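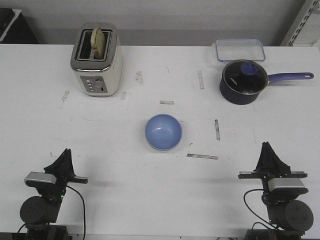 Week 5: From camera image to a first motion plan

Robot Software, second-year module, Sillden campus
Handout to accompany the Monday lecture. Bring it to the lab.

1. What the week covers

Last week we moved one arm between joint positions that had been typed in by hand. This week the positions come from perception. The chain has four stages: detect the objects, estimate where they are, choose a grasp, plan a path to it. Each stage is a separate process in the Wekar stack and each one publishes messages that you can inspect. Most of the marks in the lab sheet are for finding out which stage went wrong when the arm does something you did not ask for.

The bench layout for the worked example has a toaster with a slice of toast in it at the back left, a light blue bowl near the centre, a lidded saucepan further back on the right, and a clear food container behind the saucepan. The task is written as "put the toast in the bowl". Read it again before starting section 5, as people tend to add steps that are not in it.

2. Coordinate frames

There are five frames you need to know:

world: origin on the table surface, z upwards
left_base and right_base: one for each arm
left_wrist_cam and right_wrist_cam: move with the grippers
scene_cam: fixed, looks at the whole table

We say five as a shorthand for the kinds of things you will meet; the frame list in the viewer has more, including one for every link of each arm. The two base frames and scene_cam do not move relative to world. The wrist camera frames do, and their transforms have to be looked up at the time the image was taken. Using the latest transform instead is the most common mistake in this lab. If the arm was moving, the object will appear to slide across the table in the viewer although nothing has touched it.

To express a point p seen in the left wrist camera in world coordinates:

p_world = T(world, left_base) * T(left_base, left_wrist_cam) * p_cam

The first transform comes from the calibration file. The second comes from forward kinematics and a fixed mounting offset. If p_world is wrong by the same amount everywhere on the table, suspect the first. If the error changes when the wrist turns, suspect the mounting offset.

3. Using the tape

The grey strips of tape on the table are position markers. They are there for people: you use them to put objects back in nearly the same place between trials. The detector is not trained on them and the planner knows nothing about them. In the worked example the bowl sits between a short horizontal strip behind it and a longer horizontal strip in front and to the right.

Do not type tape positions into your code as if they were object positions. A bowl placed by hand against a strip can easily be a finger's width out. The scratches and worn marks on the table top should also be left alone, although you may find that a low detection threshold turns some of them into objects. If it does, write it in your log, with the threshold you used.

4. Perception

The detector takes the colour image from scene_cam and returns a list of labels, boxes and scores. A second step takes the depth image and fits a simple shape to each box. The shapes available are cylinder, box and shallow bowl.

Things to think about for this layout:

a) The glass lid on the saucepan. Depth cameras often read through glass or return nothing. You may get points from inside the pan, points from the lid, or a hole. The knob on the lid is solid and usually gives better points than the glass does.

b) The clear container. Same problem, but over the whole object. The label may be right while the fitted shape is useless. For planning, the safe choice is to keep a large box around anything labelled as glass, even if the depth image says there is free space.

c) The saucepan handle. It runs out a long way to the right of the pan. A cylinder fitted to the pan body leaves it out altogether. The planner will then be happy to send the right arm through it.

d) The toast. Only the part above the slot can be seen. Do not try to fit the whole slice. What you need is the top edge, the direction of the flat face, and the lean. In this layout the slice is in the left slot and leans slightly, so an assumed vertical pose will be wrong by the lean angle.

e) Shadows. There are soft ones by the toaster and the bowl. They matter if you segment by colour and hardly at all if you segment by depth.

5. Choosing an arm and a grasp

The arms sit on the near side of the table, one at each corner, and both face inwards. The planner does not choose an arm for you. Your task node must do it.

A simple rule is to use the arm whose base is nearer the object. By this rule the toast goes to the left arm. The bowl is close to the middle, so either could reach it. As the toast is already in the left gripper when it has to be released, the left arm should do the whole task and the right arm should stay parked. Handing the toast from one gripper to the other is allowed by the software, but it adds two grasps and a timing problem, and the task does not call for it.

For the grasp, sample approach directions close to the vertical and keep those where the two fingers close on the flat faces of the slice. Reject any where a finger tip comes below the rim of the slot. The grasp sampler is set to give 48 candidates. After the filter you should have a handful left. If you have none, check the slice orientation before changing the filter, since a quarter turn of the estimated pose will remove all of them.

Grip force is set in the task file. Toast is weak. Start at the lowest setting and go up one step at a time.

6. Planning the path

The plan is split into segments:

home to pre-grasp (free motion)
pre-grasp to grasp (straight line, slow)
grasp to lift (straight line up along the slot, slow)
lift to above bowl (free motion)
above bowl to release (straight line, slow)
release to home (free motion)

Free motion segments use the sampling planner, with a limit of 2000 iterations. Straight line segments use the Cartesian interpolator and have no fallback. If the interpolator reports that only part of the line can be followed, stop. Do not run the part that it could solve.

The lift needs care. The slice has to come out in the direction of the slot, which is not quite the direction it is leaning. Plan the line using the slot and keep the gripper orientation fixed. Once the slice is clear of the rim it must be attached to the gripper in the planning scene, otherwise the next segment is planned for an empty hand and the toast may be dragged across the toaster. The call is attach_object and it takes the object name and the link name. Detach it again after release.

The parked arm is an obstacle too. The planner includes it only if its joint states are being published. Check this first if you see a plan that passes through the other arm in the viewer.

7. Running it in the lab

Step 1. Start the drivers, then the cameras, then the viewer. Wait for each one to report ready.
Step 2. Check that the bench controller answers on port 1808.
Step 3. Run the detector on its own. Save one output message.
Step 4. Compare the fitted shapes with the table. Correct the padding for the glass objects and the handle.
Step 5. Run the task node with execute set to false. Step through all the segments in the viewer.
Step 6. Ask a demonstrator to look at the plan.
Step 7. Set execute to true and the speed limit to 30 per cent. One person keeps a hand on the stop button for the whole run.

If you stop a run part way, the planning scene may still hold an attached object. Call clear_scene before planning again. The Dadis recorder keeps everything published during the session, so you can go through a failed run afterwards without the arms.

8. Questions to prepare

Write short notes on these before the lab.

The left wrist camera and the scene camera give different positions for the same bowl. How would you find out which to trust?

Which objects on the bench should be padded, and by how much? What do you lose if you pad everything by the same amount?

Suppose the toast were in the right slot. Which parts of your code would need to change, and which parts should not?

The task node reports success when the gripper has opened above the bowl. What is missing from that check, and which camera would you use to add it?

Reading: course notes chapter 4 (frames) and the first half of chapter 6 (sampling planners). The Berhe worksheet on transforms is on the module page for anyone who wants more practice with section 2.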